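31/7/26
Por el equipo de arrendamientos, mesa 2

Taller de revisión documental, entrada de hoy. Expediente Skostholm (naves en alquiler, polígono norte).

Seguimos con la carpeta de contratos que mandó Zarnska. Son 110 contratos de arrendamiento de local, casi todos sobre el mismo modelo, con anexos escritos a mano o a máquina según la época. Hoy se han cerrado 28. El ritmo es más lento que el martes porque los de esta tanda llevan novaciones y hay que leerlas en orden de fecha, y no venían en orden.

Lo que ha salido:

Cláusula de actualización de renta. El modelo remite al índice general de precios, pero en 9 contratos la novación cambia el índice y no dice desde qué anualidad. He anotado la fecha de firma de la novación como fecha provisional. Falta decidir si lo dejamos así o pedimos las facturas del primer año para ver qué se aplicó. Yo pediría las facturas.

Fianzas. En el contrato de Meijer consta la entrega de la fianza pero no el resguardo del depósito. La nota interior dice «se adjunta» y no hay nada adjunto. Está pedido por correo a Zarnska. Mientras no llegue, casilla en amarillo en la hoja.

Cesión y subarriendo. El texto base prohíbe el subarriendo sin consentimiento escrito. Skerkmont ocupa media nave desde hace tiempo y paga directamente a la propiedad. No hay consentimiento escrito en la carpeta, aunque sí recibos a su nombre. Para el informe: describir los hechos, citar los recibos por número y no calificar todavía. Si la propiedad lleva años cobrando sin reserva, el argumento del consentimiento tácito va a aparecer, así que mejor tener ordenados los recibos antes de redactar nada.

Numeración. La página 1286 del escaneo está repetida y la siguiente falta. Corresponde al final del inventario de un anexo. He pedido que la vuelvan a pasar. No renumerar hasta tenerla, que la última vez se descuadraron todas las referencias cruzadas.

Poderes. Dos firmas de apoderado sin copia del poder. En una se cita notario y protocolo, con lo que se puede pedir copia. En la otra solo pone «p.p.» y un garabato. Queda pendiente de preguntar.

Cambios en la plantilla de revisión: he añadido una columna para la fecha de efectos, separada de la fecha de firma. Quien tenga abierta la versión vieja que la cierre sin guardar — los datos de esta mañana ya están copiados en la nueva.

Para agosto: terminar anexos, cruzar rentas con recibos y primer borrador del informe de Skerkmont. El cuadro de vencimientos se queda para el final, cuando estén resueltas las novaciones. 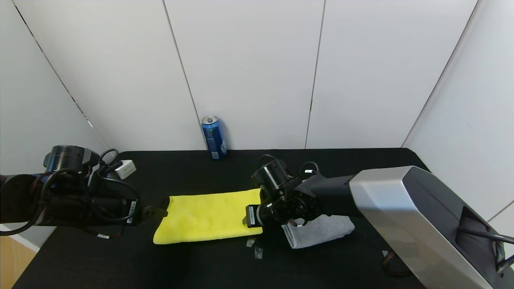
¿Qué fecha se pone en el cuadro si la novación no indica desde cuándo tiene efectos?

La de firma de la novación, marcada como provisional en la columna de fecha de efectos, hasta que las facturas permitan confirmarla o corregirla.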